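Help > Laundry room > Sorting, folding and loose ends

Last updated 2025-03-27

Sorting and folding: stuff people keep asking

Short answers. If yours isn't in here, write to the desk, address at the bottom.

Do I have to sort before I come down?

No. Sort on the long table if you like. Two piles is plenty, darks and lights. Grays go with darks. Anything new and black goes alone the first time, or with other black things you don't care about.

Can one black sock really ruin a white load?

Usually not if it's old. New one, yes, could be. Shake out the sheets before they go in, socks hide in the corners of fitted ones.

What counts as white?

White. Cream is fine with it. Pale stripes fine too if they've been washed a few times already. White with a big dark print, turn it inside out and use cold.

My black shirts come out covered in lint.

They went in with towels. Wash them seperately, inside out, and clean the lint screen before you dry. Both dryers. The screen on the Distholm pulls straight up, the Inon one you have to tip toward you first.

How small can a load be?

Two pounds or so is the least that makes sense. Less than that it bunches up on one side and the washer stops to complain. Throw in a towel.

I leave things in a heap and sort later. Problem?

Not if they're dry. Damp black cloth against damp white cloth, don't. Dry heap can sit till evening, after that it goes in the basket by the door.

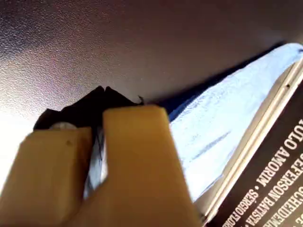
Milan Brouwer

Black and white in one heap is most of what I get asked about, so a bit more on it. Pull the big white pieces out first. Fold those, get them off the table, and what's left is small and dark and goes fast. Doing it the other way round you end up lifting a sheet forty times.

There's a thread sticking up out of my shirt. Pull it?

Don't pull. Snip it close with the little scissors on the hook. If it's a loop and not an end, push it through to the inside with a pin and leave it be.

Do I iron white cotton?

Up to you. Folded warm it hardly needs it. If it sat in the dryer overnight, run it ten minutes with a wet washcloth, then fold right away.

How do I fold a soft bag or anything with no shape?

Flat on the table, push the air out, sides in, roll from the bottom. Doesn't have to be pretty. Goes on the shelf marked Plimlow, next to the spare pillow cases.

Where does plastic wrapping go?

Gray bin, not the lint bin. Check pockets and piles for it before the dryer, it melts and then the drum is out for a day. Happened in October.

Somebody has my pillow case.

Look in the basket first. Then write. Put your name inside the hem, laundry marker is in the Meijer drawer, please put the cap back on.

Can I use bleach?

On plain white cotton, a little, in the tray and never straight on the cloth. Not on anyhting stretchy, it goes yellow.

Why is the key code different?

Changed it. New one is 1062. Don't tape it to the door.

Contact: laundry desk, ground floor | © Plimlow House | Back to top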